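Home | About | Linens | Pantry | Archive | Contact

Folding by Thirds: A Revised Household Practice

In August I undertook a full review of the way cloth items are folded, stacked and put away in this household. The review was overdue. The linen shelf in the hall had been arranged according to a method I adopted when we moved in, and it no longer served the people who use it. Readers who followed the earlier entries on pantry shelving will recognize the approach. I wrote down what we own, I timed myself, and I changed one thing at a time.

The previous method was folding by halves. A cloth was brought edge to edge, then edge to edge again, and continued until it fit the shelf. Halving is quick and requires no judgment, but it places the thickest part of the fold on one side, so a stack of any height begins to lean. By the time a pile reached the shelf above, it had to be held with one hand while the other removed what was wanted. My sister-in-law, Reiko Ichikawa, stayed with us for part of the month and observed that she had stopped taking towels from the middle altogether. I accepted the point.

The revised method is folding by thirds, lengthwise first. The cloth is laid flat on a clean surface and smoothed from the center outward. One long side is brought in, then the other, to produce a narrow strip. The strip is then folded from the near end toward the far end until it makes a compact packet. I had been warned that this takes longer, and it does. A batch that took 20 minutes under the old method took 30 during the first week. The time has come down since, although it has not yet returned to the former figure, and I do not expect that it will.

Most of the difficulty is in the strip. If the two lengths do not meet evenly, a gap runs down the middle and the finished packet will have a hollow in it. With heavy fabric this matters very little. With thin fabric it shows at once, and I have learned to correct it before going any further. 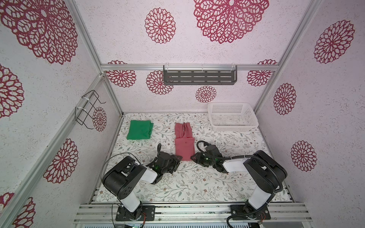

The red piece at the strip stage, with the green cloth already folded and the basket standing empty in the far corner.

A word on the surface. I fold on a patterned sheet, the white one with the grey-green leaves and small brown flowers. It was retired from bed use last winter and is now reserved for this purpose. Cloth laid on bare wood tends to travel when smoothed, and a sheet underneath holds it well enough. Leonardo Russo wrote to ask whether a pattern is distracting. I have found the opposite. Against the leaves, a crooked edge is easy to notice, and I no longer have to step back to check.

The white plastic basket also deserves mention. I had previously used a lidded fabric hamper from Gullero, which was handsome and quite unsuitable. Folded items went in square and came out otherwise. A rigid basket with perforated sides keeps the packets upright on the walk to the hall, and it can be rinsed. My one reservation concerns the rounded corners, which waste a little space when the contents are square -- a minor complaint, but I record it.

The following rules are now in effect in this house:

Cloths are sorted by color before folding begins, and one color is finished before the next is started.

No packet is placed in the basket until its edges have been pressed flat with the palm.

Packets are stood on edge, fold side up. They are not stacked flat.

Anything with a stain or a loose thread is set aside and dealt with on Monday.

The last rule has been the least popular. It was introduced after I found that we were folding, storing and unfolding the same damaged napkin for months. The napkin has since been cut up for polishing.

Several readers asked about cost. The basket, two shelf dividers from Hurent and a replacement shelf liner came to 266 dollars in total, of which the dividers accounted for 200. I consider that excessive and would not buy them again. Reginald Calloway reports good results with cut cardboard, and I intend to try it in the lower cupboard before the holidays.

Table linens will be covered separately. They are larger, they crease differently, and I have not settled on a method for the round cloth.

Recent Entries
The Pantry Shelves, Six Months Later
On Retiring a Bed Sheet
Kirui Storage Jars: A Second Opinion
Dish Towels and Where to Hang Them
Correspondence: Ita Ó Néill on Ironing Pillowcases
The Hall Closet, Part Two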